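Pirow notes, week two of the desktop teardown set

August 3, 2023

Quick one, I have a train to catch and the upload is still crawling along.

So. We're at 200 kept episodes. Target for Pirow is 570 before November, which sounded fine in the planning call and sounds less fine now. The task is memory modules going in and out of an open desktop tower, teleoperated, wrist camera recording the whole time. Varnska wanted a "cluttered insertion" task and well, they got one. Cables everywhere.

Biggest lesson so far: starting poses. First batch I began every episode from the same hover over the slots because it was easy. Trained a small policy on it overnight and it was great from that exact hover and useless two fingers to the left. Should have known. Now I start from wherever, sometimes way off, sometimes tilted so the slots are barely in view.

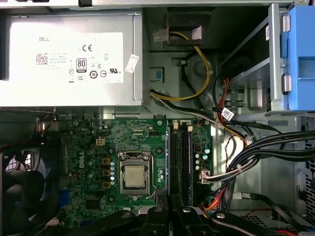 Over the board, fingers near the memory slots.

Anyway. New rule is I move the case a bit between episodes too. Rotate it, slide it, whatever. Takes a few extra seconds and the data is so much better for it. I also stopped throwing out the episodes where I miss and correct. Those used to go in the trash becuase they looked ugly. But the recovery is the bit the model has no clue about, so they stay, as long as the correction is clean and I don't sit there dithering. Dithering gets cut. A policy trained on me hesitating will hesitate, beautifully, forever.

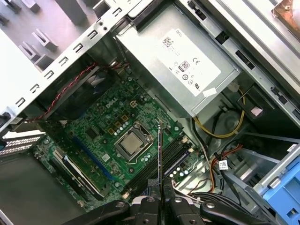

Labeling is the part I keep underestimating. Each episode gets split into phases (reach, grasp, align, press, release) and the line between reach and align is mush. What I've settled on: align begins once the part is over the slots, edge on, like the thin dark card between the fingers next to the processor up there. Before that it's all reach. Not perfect but at least I can apply it the same way when I'm tired. Wrote it at the top of the Panano sheet so whoever labels after me uses the same cutoff.

Other stuff, in no order. Exposure locked now, the shiny metal was making the auto setting pump up and down. Gripper force down a notch. The Cuadros logger dropped frames on 2 runs and I only noticed at playback, so both are gone. Check your timestamps before you start a long session, not after. 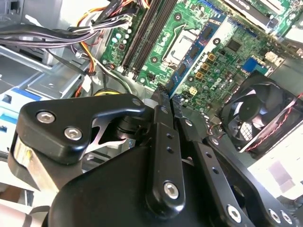 Do you need a second operator for a set this size? I'd get one if you can, even for a short stretch, as two people move differently and the model ends up less stuck on one person's habits.

Still to do: lights off runs, a different case, and redo the first batch with mixed starts. Maybe keep a few of the old ones for comparision. Upload just hit the end, going.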